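Every few months somebody sends me a clip and says the housework is sorted. This month it's Trulten, and a robot that will tidy your bathroom. So, a few posts from a person who tidies bathrooms.

I clean 17 rooms a shift at a small hotel in Tondovgate. Sinks, mirrors, bins, and every guest's little pile of stuff that has to go back the way they like it. Nearly all of the job is that last part.

My manager forwarded the Trulten page with one word: "Thoughts?" I have thoughts.

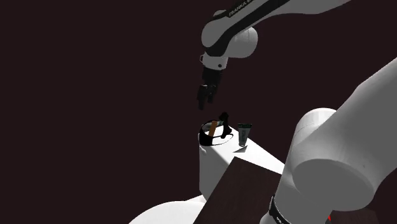
Simulated scene: open gripper, green tube standing on its cap.

One tube, standing up, with clear space beside it. In my rooms the tube is on its side, half empty, no cap, stuck to the shelf. Simulate that and I'll watch the whole thing.

The page says 1272 practice runs. Fine. How many had a wet counter? How many had a hair tie wrapped around the thing you're meant to pick up? I looked and couldn't find either number.

Lavanya Rodrigues, who I used to work with at Irbridge, asked if I'm just scared for my job. A bit, sure! But I'd hand over the toothpaste duty tomorrow – my back would send flowers.

What I'd want to see: 3 real bathrooms, used by real people the night before, no one resetting anything between tries. Put a clock on it.

Until then I'm keeping my gloves. Back on at 6 am.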